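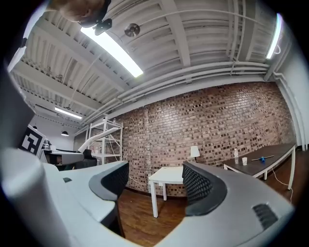
The club room through one of the grippers, with the small white side table between the fingers.

Corkevport Student Robotics Club
Progress report to the Zulline Fund, spring term

We're very pleased to be sending this one in! When we last wrote we had a room, two grippers on loan terms we were still arguing over, and a plan that looked rather big for a club our size. By the end of March we had 1,198 saved demonstrations, and we've started training on them.

What the project is, for anyone new to the file: members hold a gripper in each hand and do an ordinary household job while the cameras record. The recordings are then used to teach a two-armed robot the same job. Our chosen jobs are all to do with tables, which means moving a lamp, clearing things away and wiping down.

Recording

22 students took part this term, up on the autumn, and most of them came back for a second session. We ask everyone to do a practice half hour before anything is saved. It felt slow at first, but the recordings are far steadier for it and we'll be keeping it. The black and white markers are how we work out where each gripper was at any moment, and new members pick up very quickly that you mustn't cover them with a sleeve.

Of the full set, 111 recordings had to be thrown out. Nearly all of those were from the first fortnight, when the clocks on the two sides drifted apart and we didn't notice until the Yalçınkaya software (which lines everything up afterwards) refused to load them. We now run a clap test at the start of each session and have lost very few since.

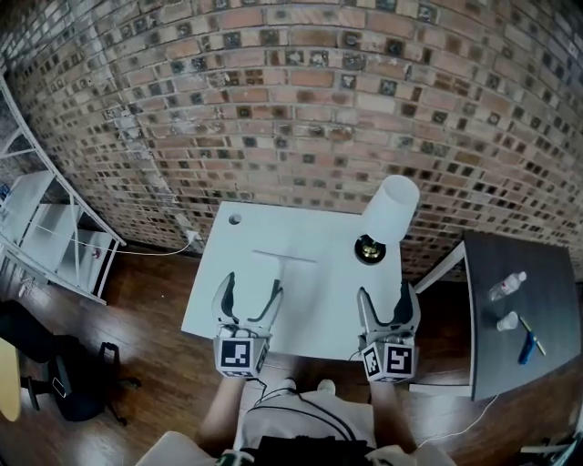
Two-handed work has been the big step forward. In the autumn we only ever used one gripper at a time, and going to both meant learning to plan who does what: one hand steadies, the other moves, and then they swap. Our members love it, and the queue for a turn is now longer than the session.

Training

The first model learned from 600 of the good recordings. It manages the simplest lamp move more often than it fails, and it's still poor at picking up anything thin and flat. We think it needs more variety in where things start out, so next term we'll shift the objects between every take.

Money

Spending is on budget. The one change is that cables cost more than we'd allowed, and we covered that from the travel line after Sellport College kindly offered to come to us for the joint day in May.

Next term

More flat objects, a second room at Sellport if they can free one up, and an open evening in June from 6 pm. We'd love someone from the fund to come and have a go with the grippers. The next report will reach you in July.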